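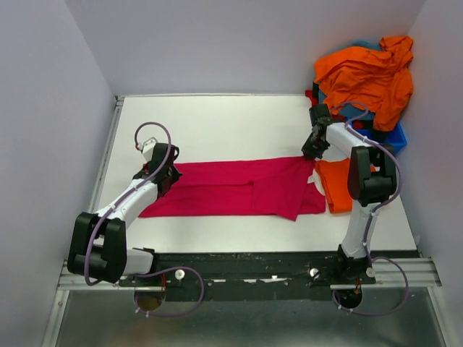 I spent most of a day walking the e-reader hall at the Cullesia book and gadget fair, and my feet are still complaining. November 2022 is a funny time to hold a show like this (half the companies have already shipped their holiday models, the other half won't talk about next year's), but I go whenever I can get in cheap, and I always come home with something to write up.

The hall is smaller than the last time I went. The e-reader people used to have a whole wing to themselves. Now they share with audiobook apps, tablet cases and a very loud stand selling reading lamps. Still, there was plenty to poke at, and the nice thing about a small hall is that you can go back to a booth and try something again after you've seen the competition. I did that a lot.

I started with Bitico, because their booth was right by the door and they had chairs. They make mid-priced readers, and the big thing this year is a new model with real page buttons on both sides. I love page buttons! I have big hands and I'm forever turning pages by accident on touch-only readers, so I was ready to like this one before I picked it up. The buttons have a soft click and you can swap which one goes forward. The screen looked crisp, and the front light goes warm enough that I'd be happy reading with it in bed.

What I didn't like was the home screen. The top half is given over to store recommendations, and your own books get squeezed into one row at the bottom. I asked if you can turn the recommendations off, and the person at the booth tapped around in the settings for a while before telling me it would come "in an update." I've heard that one before. The menus were a bit slow too, but it was a demo unit that people had been hammering on all morning, so I'll give it a pass until I can try one at home.

Bitico also had a tiny reader, small enough for a coat pocket. I don't think I'd buy it as my only one, but for the bus it would be perfect. The text reflowed well, even with the font size cranked up, and it was so light I checked whether it was a dummy. (It wasn't, the pages turned.)

Next I went to see Jelusis, who do the large note-taking readers. These are the ones I get the most email about, mostly from students and from people who read a lot of PDFs for work. They had 3 of them tied down on a counter with pens on little cords, and I had to wait a good while for my turn. Writing on it feels lovely. There's a bit of drag under the pen, close to a pencil on decent paper, and I couldn't see much of a gap between the tip and the line when I wrote at normal speed. When I scribbled fast, it fell behind.

I'd brought a memory stick with a couple of my own PDFs, including a scanned cookbook that has brought many readers to their knees, and they let me load them up. The cookbook opened! Turning pages took a second or two longer than I'd like, and pinch to zoom was jerky, but cropping the margins worked the first time and it remembered the crop on the next page. That alone puts it ahead of what I use now. Exporting notes is still a pain -- you get a flat PDF with your handwriting on it, and converting to text needs an account with their cloud service. I asked twice whether it could be done on the device. No.

Lunch was a cheese roll eaten standing up. I won't say what it cost.

After that I wandered over to Ó Dubhghaill, which I'd never heard of before the fair. They don't make a reader at all. They make software for libraries, and they were showing a lending app that runs on other companies' devices. You'd think that would be the dull corner of the hall, but I ended up staying longer there than anywhere else. The demo catalog had 2,000 titles in it, and searching was quick, even on an older reader with a slow chip. You can place a hold, see where you are in line, and push the date back if a book comes up while you're in the middle of another one. I'd use that last bit every month.

The catch is that your library has to sign up, and so far it's mostly small ones. They wouldn't give me a list. They did say they hope to have it working on the Bitico models by March, and I walked back across the hall to ask Bitico if that was so. They smiled and gave me a tote bag.

I also sat in on a talk about color screens. It ran 20 minutes over, the room was hot, and the sample comics looked washed out to me next to a regular tablet. Maps and charts came off much better. If you read textbooks I can see the point of color, but for novels I'd still take the sharper black and white screen and the longer battery life.

A few practical things if you're thinking of going next time. Buy the ticket online, the line at the door was awful. Bring your own files, since most booths will let you load them if you ask nicely. Coats have to be checked, and the coat check is at the opposite end of the building from the train, so leave yourself time.

I'll have a longer piece on the Jelusis once I get a loaner, which they've promised me. If there's a file you want me to try on it, leave a comment and I'll add it to the pile.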